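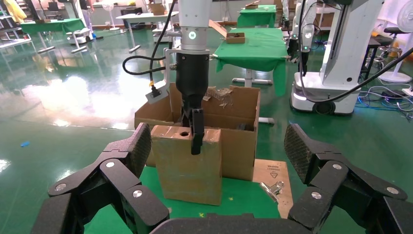 I have a cardboard problem, and I've decided to tell you all about it, because from the emails I got after the last newsletter I don't think I'm the only one.

It started in April, when I was ordering everything (and I mean everything) to the house. Every delivery came in a box, and every box looked too good to throw out. Nice square corners! Hardly a dent! I'd fold one flat, slide it behind the dryer, and tell myself it would come in handy when I moved the studio. Then the studio move kept getting pushed back, and the pile behind the dryer turned into a pile beside the dryer, and then one afternoon I couldn't open the dryer.

So this month's item is about boxes: which ones I keep, which ones I let go, and how I'm using them to pack up the workroom for the move over to Benville. We get the keys soon and I've been at it most evenings with the radio on.

First, the keeping. I pulled out every piece of cardboard I owned and made a heap in the hallway. My rule used to be "is it in good shape?" and that rule is useless, since nearly all of them are. My new rule is "can I name what's going in it?" If I can say it out loud, ribbon spools or glue sticks or the good scissors, the box stays and the name goes on it right then in marker. If I stand there saying "well, maybe some sort of, um, jars?" then it goes flat and out to the curb. I got rid of 40 boxes in one go that way. The recycling truck took two visits to clear it and I hid in the kitchen both times.

Small boxes are the ones I'm greedy about. A big box is easy to find and hard to lift, and I have the sore back to prove it. Small ones nest inside the big ones, so you can pack all the little fiddly stuff by type, close it up, and stand the small boxes side by side in a larger one. When you get to the other end you lift out just the one you need. I did my whole button collection like this and it took one evening, including a long stop to look at buttons.

A few of you have asked about boxes with a hole in them, the kind where something used to poke through or you were meant to stick a finger in and pull. I keep those! A box with a round hole in the top is the best string dispenser ever made. Drop the ball of twine in, feed the end up through the hole, tape the top shut, and the ball can roll around in there all it likes without getting under the furniture. I have one for twine and one for the skinny elastic that tangles if you so much as look at it. You can also use one for plastic bags, pulling them out one at a time, though mine always come out three together.

Now, tape. I went through a phase of buying the cheap clear stuff and I'm sorry to say it let me down. It splits lengthwise, you lose the end, and you spend your evening picking at the roll with a fingernail. The brown Mellix tape from the hardware store costs more and I will never go back. It tears straight across and sticks to a dusty box, and you can see where the end is. One thing I'd pass on: fold over the last half inch each time you stop, so there's a little tab waiting for you. My mother did that and I rolled my eyes at it for years.

Also, please do the bottom seam twice. I had a box of paint jars go through the floor of its box on the back steps and I'd rather not discuss it further.

Binder clips deserve a paragraph of their own. I bought a tub for paperwork and hardly any of them have ever touched a sheet of paper. I clip flaps up and out of the way while I'm filling a box, so they don't keep flopping down on my hands. I clip the packing list to the rim while I'm still adding to it. I clip the bag of screws to the shelf bracket the screws came out of, which is something I wish I'd done the last time we moved, when I ended up with a coffee can full of screws and no idea about any of them. The medium and large sizes are the useful ones. The tiny ones ping off across the room.

For padding I've given up on buying anything. The flaps and torn scraps from boxes that didn't make the cut go in between things, and crumpled bits fill the gaps. Shake the box gently before you close it. If it rattles, it needs more. A flat sheet cut from the side of a bigger box makes a good divider, and a good clean work mat too, if you're gluing or painting and would like to save your table. Mine has the shipping symbols printed on it and a big splotch of blue, and I've grown fond of it.

Speaking of tables, I put an old green cloth over my packing table and it has helped more than I expected. Boxes don't skid around when you're pressing the tape down, small metal things don't roll off, and when I'm done I can gather up the corners and shake the cardboard dust out over the porch rail. Any thick, plain cloth would do. I'd stay away from anything with a busy pattern, or you will never find your scissors again.

Labels: write on two sides and skip the top, which is going to have another box sitting on it. I've been using the Plenari paint markers and they're lovely and dark, but let them dry before you stack or you'll have the word BEADS on your sleeve (ask me how I know).

I'm down to the last shelf, the one with the paper. Over 800 sheets of it, some of it older than my marriage, and I can't part with any. I measured for it twice and the only thing that fits flat is the box my Tavares cutting board came in, so that's where it's going, with a double bottom and a lot of hope.

If you're near Benville and need boxes, I still have a stack of medium ones by the side door, clean and folded, and you're welcome to them. Send me a note first so I can move the bikes. And if you have a clever use for the long skinny kind that wrapping paper comes in, please write and tell me, because I've got a whole closet corner of those and I can't name a single thing that's going in them.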